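Tags: Modding, Load Order, Patches, Beginner Guides

How to Make Your Own Compatibility Patch for Two Town Mods

By Ryan Lightfoot
28 Sep 2022
38 comments

Two mods that change the same town will usually load together without crashing. What you get is a bakery with a tree through the roof, a door that opens onto a wall, and guards who walk into a fence all day. If somebody has already made a patch for your pair of mods, use it. If not, you can make a small one yourself in an evening.

I'm using Avalance as the game here, and the two mods are Grondow Village Rebuilt and Goodall's Market Towns. Both of them edit the village of Grondow. The steps are much the same for any pair, as long as the mods are in the standard plugin format.

What you need

You need the game with the current update, a mod manager that lets you keep separate profiles, the official editor, and Havitz, which is the record viewer most people use for this. Havitz is free. Get the newer build, because the old one doesn't show navigation data and you will need that later on.

Make a new profile before you do anything else. Put the base game, the two mods and their required files in it, and leave out everything else. I know it's tempting to work in your full setup. With 40 plugins active you can't tell which one moved the well.

Step 1. Look at each mod alone

Load the game with only the first mod on and walk through the village. Take screenshots from the gate, the bridge and the top of the hill. Then turn it off, turn on the second mod, and take the same screenshots from the same spots. Use a fresh save each time. Old saves hold on to the position of some objects and will give you false results.
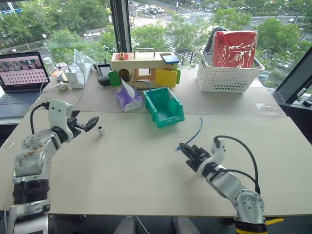 Write down which version of each area you want to keep. For Grondow I kept the houses and the river wall from Village Rebuilt, and the stalls and lamps from Market Towns. It helps to decide this by area. If you try to pick object by object you'll be at it for a month, and the result tends to look like a yard sale.

Step 2. Find the conflicts in Havitz

Open Havitz and load both mods. Right-click the village worldspace and choose the conflict filter. Anything marked red is a record that both mods change in different ways. My list had 34 of these.

A lot of them won't matter. Lighting and music records often show as conflicts, and all you need to do is pick one. The ones to look at closely are:

Landscape. If both mods change the height of the ground in the same cell, the last one loaded wins the whole cell. This is where floating buildings come from.

Doors. If a mod moves a house, it also moves the spot where you appear when you come out. Check both ends.

Navigation. This tells the villagers where they can walk. Bad navigation data can crash the game, so don't guess.

Deleted objects. One mod may have deleted a thing the other mod still needs. It should have been disabled and moved underground, but plenty of older mods simply delete it.

Step 3. Create the patch file

In Havitz, select the records you want to carry forward, right-click, and choose "Copy as override into new plugin." Give it a clear name. Mine is called Grondow Rebuilt - Market Towns Patch. Long names are fine.

Say yes when it asks to add the required masters. Both mods should be listed at the top of the new file, along with the base game. If one of them is missing, stop and add it by hand before going on. 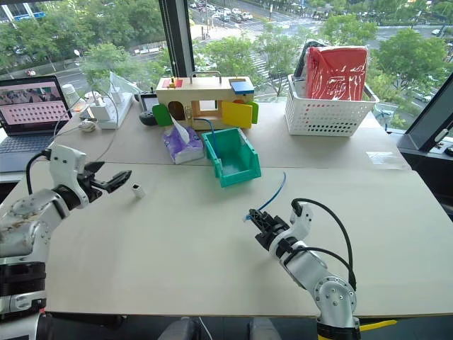 Two robot arms over the table, one of them holding a thin blue tube.

Now go down the list of records. For each one, drag the value you want from the left or middle column into your patch on the right. Save often. Havitz makes a backup each time you save, and I have needed those backups more than once.

Step 4. Move things in the editor

Some problems can't be fixed by picking one side. If a stall from one mod sits inside a house from the other, somebody has to move the stall. Open your patch in the editor, set it as the active file, and load the village cell. Loading takes a while.

Move the smaller object. Shifting a house means shifting its door, its interior link, the clutter on the porch and the navigation around it. A market stall is only a stall and whatever is on it — select the lot, hold the key for snap to grid, and slide it clear.

Drop each item to the ground when you're done. The editor's drop command is a little off on slopes, so check by eye from low down.

Don't click on anything you don't mean to change. The editor records a change even if you nudge something and put it back. These are called dirty edits, and Step 6 gets rid of them.

Step 5. Fix the navigation

Pick the mod whose streets you kept and use its navigation as your base. In my case that was Village Rebuilt. Then cut around anything you added from the other mod. Keep the triangles big and simple. Save, run the check for errors, and finalize the cell. If you skip finalizing, villagers won't be able to cross from one cell to the next.

Sandra Horrocks wrote a longer guide to navigation back in March, and it's still the best one if you get stuck on this part.

Step 6. Clean and test 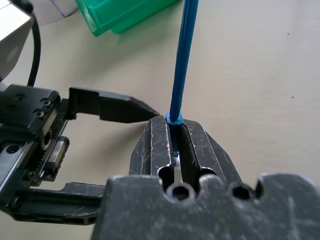
Close view of the gripper with the blue cable running up from the slot.

Close the editor, open the patch in Havitz again, and run the cleaning tool on your patch only. Don't clean the original mods unless their authors say you should.

Load order should be the base game, Village Rebuilt, Market Towns, then your patch. Start a new save and wait 2 full days of game time in the village. Go into every house and come out again. Watch whether the merchants reach their stalls in the morning and go home at night.

Before you upload

Ask first. Elīna Juška, who made Village Rebuilt, allows patches as long as her own files aren't packed inside them. Other authors have different rules, and they're normally in the permissions section of the mod page. List both mods as requirements and give the version numbers you tested with. When either mod updates, open your patch and check it against the new version.

Thanks to Glenys Trevor for testing the Grondow patch, and to Darren Lockwood for spotting the missing door on the mill. The mill door will be fixed in the next version.

Share this guide (34)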